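October 24, 2026
Notebook, Zarnow workshop, back bench

Right, where did I leave off. The round table is now officially the small-things table, which means everything that has been living on the windowsill, in coat pockets and in the drawer under the kettle gets brought over and dealt with there. I started after lunch and thought it would take me until tea. Ha.

The drawer first. I pulled the whole thing out and tipped it on to a sheet of newspaper on the floor (my knees are not thanking me) and did a very rough sort: metal, plastic, paper, food. Food was the biggest pile, which surprised me. Seeds for somebody's salad, soup powders, three kinds of tea, a sachet of yeast that expired before we moved in. The yeast went straight in the bin. The soup I've kept for now as it's got another winter in it according to the packet.

Metal was mostly hex keys and the odd washer. I put the hex keys back on their ring and hung it on the Ilska rack by the door, second hook down. Please put them back there! If you take one off the ring, take the ring.

Then the question of the little metal cylinders. They've been rolling about in a saucer since the summer, and the saucer is a rotten place for them, because every time the door bangs two or three go on the floor and under the radiator. I tried a jam jar first. Too narrow at the neck for my fingers and you have to shake it like a money box to get the last ones out. A yoghurt pot was better but you can't see how many are left without getting up and peering in. So I went through the kitchen cupboard and the tumbler with the red base won: wide enough to get two fingers in, heavy enough to stay put when the table is knocked, and see-through, so from the stool I can tell if we're running low. It's also a nice cheerful thing to have in the middle of the table, which counts for something in late October.

I did weigh it, out of curiosity – the kitchen scales said 212 g for the glass with nothing in it. Writing that down here means next time I can weigh it full, take off the glass and not tip the lot out to check. I'd like to do the same for the screws at some point, but not today.

Bottles next. The white ones won't stand up when the table gets jogged, so I've given up and I lay them on their sides. They roll less than you'd think. I had them on the shelf above the Vlček vice for a while and one came down on my hand, so lying down is fine by me. I still want a little rack for them, or even just a strip of beading along the table to stop them wandering. There's an offcut about the right length in the bin by the saw.

Packets went round the far edge of the table, flat, printed sides up so you can read what you're after. Long term they want a box. I measured the Ison tin and it's 34 cm the long way, so it would take them standing up like index cards, but it's full of sandpaper and I'm not starting on the sandpaper.

Also moved: the clear plastic container, now at the table edge where you can reach it from the stool. Its lid is still missing. If you have a lid at home that looks like it belongs to nothing, bring it in and we'll try it.

Left to do, in no order: wipe under the radiator, find a home for the tape measure, throw out the saucer (chipped), ask if anyone wants the soup.

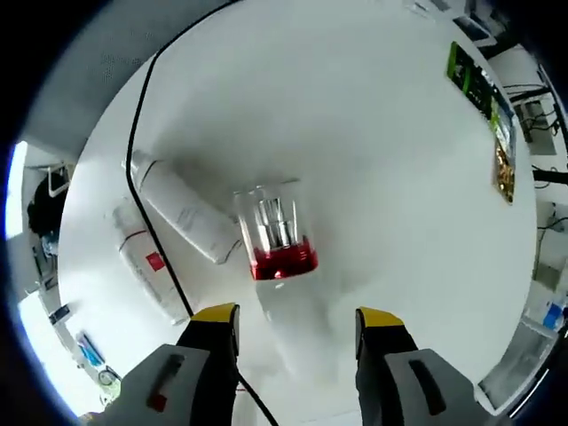 Rostislav Danko: I'd move the glass nearer the wall side if it were me. My sleeve catches anything tall in the middle of a table, and once those cylinders go over you'll be on your knees again. Otherwise good, and yes please to the soup. I've got a spare lid, round, may be too big.

Fair point about the sleeve. I've been sitting with the glass dead centre since four and haven't touched it, but then I roll mine up and he doesn't. I'll try it a hand's width further back tomorrow and see whether I curse. Soup is in his pigeonhole, both packets.

Beading cut, not sanded. It needs two small pins, and the pins are in the tin with the sandpaper, so I suppose I am starting on the sandpaper after all.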